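Rurkell Two-Finger Gripper: Evaluation Unit for Tabletop Handling
November | By Benjie Gatchalian
Shares: 40 | Comments: 30

The Rurkell is an electric two-finger gripper for light tabletop work. Wemdale supplies it as an evaluation unit to laboratories and teaching departments that wish to compare it with their present equipment before placing an order.

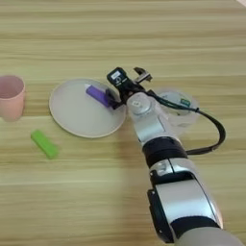
Intended use

The Rurkell is suited to small blocks, cups and similar household items. A rectangular block resting on a plate, such as the purple one at the fingertips in the photograph, is a standard test piece in our own comparisons. The low rim of the plate limits the angles from which the fingers can approach, and differences between grippers show up there sooner than they do on bare wood.

Clear plastic containers are included in the test set as well. They place greater demands on the camera than on the gripper, and customers comparing cameras should record those trials separately.

Comparison with the Dalsgaard

Wemdale also stocks the Dalsgaard gripper, and many customers borrow both. In our workshop each unit completed 1,000 grasps with the same arm and the same controller settings. The Dalsgaard closes faster. The Rurkell holds a narrow block more steadily when it is taken by one end — a grip that occurs often when parts lie at an angle to the arm. Customers who handle mainly upright cups may find little to separate the two.

Controller and cabling

Both grippers run from the Parnudell controller, which is supplied with the loan. The gripper cable should be given enough slack to follow the wrist through its full turn. Please check the cable path at low speed before starting a long series of trials.

Loan terms

The loan period is 30 days. Units must be returned with fingers, mounting plate, cable and controller. Worn finger pads are replaced without charge; damage to the housing is billed to the borrower.

Purchase price after evaluation: $1,629, controller not included. Orders and loan requests are handled by the Wemdale equipment desk, which is closed on Saturday.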